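The Peg from Farkeck 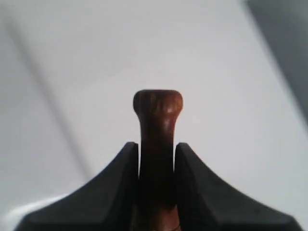
The peg, knob end up.

Roswitha Voß kept the peg in the drawer with the string and the spare fuses. It had come out of the coat rail at her mother's house in Farkeck, and she had brought it home in her coat pocket in November, after the sale went through.

The rail had 14 holes and 12 pegs. One peg had been missing as long as she could remember. The other one was hers. She had pulled it out on the last afternoon, while the men from Pawlak were carrying the sideboard down the steps, and she had not told them or her brother. It came away easily. The glue had dried to a yellow crumb and fell on the floor.

Her brother Cuton – it was a family name, and he disliked it – called in the evening to go over the money. After the fees there would be 1,855 for each of them from the furniture. He read the figure twice.

"They took the coat rail too?" she asked.

"They took everything that was on the list. Why?"

"I just wondered."

"It was on the list," he said. "Hall, one rail, with pegs."

She looked at the drawer. It was shut.

The peg was reddish brown, darker down the sides, with a round knob that flattened out at the top. As a child she had not been able to reach it. Her father's work coat hung there and she used to stand inside it, with the hem down past her knees and the smell of the rail yard in the lining. When she was tall enough to reach the knob he had already stopped working at the yard, and the coat had gone to a cousin in Stomport. After that her mother hung the shopping bag on it.

She tried it in several places in the apartment. It would not stand on the windowsill when a truck went by. On the bookshelf it looked like part of something else that had broken. For a week she used it to wedge the bathroom window, and then it rained in and she dried it with a towel and put it back in the drawer.

In the end she bought a drill bit. The man at the hardware store asked how wide the shaft was and she took the peg out of her pocket and laid it on the counter. He measured it, went into the back, and was gone for 20 minutes. When he came out he had the bit and a small bottle of wood glue.

"You'll want a board behind it," he said. "Plaster won't hold."

"It only has to hold one coat."

"Even so."

She had a board, the end of an old shelf. She drilled the hole on the kitchen floor with a phone book underneath, blew out the dust and tried the peg dry. It went in most of the way and stopped. She sanded the end, tried it again, and then used the glue. There was more of it than she needed, and she wiped the edge with her thumb.

The next morning she screwed the board to the wall by the front door, a little lower than she had meant to. She hung up her coat. Then she called her brother.

"I have one of the pegs," she said.

He was quiet for a moment. She could hear a radio at his end.

"Which one?" he said.

"Dad's."

"I thought it might be," he said. "I went in to look for it after you left."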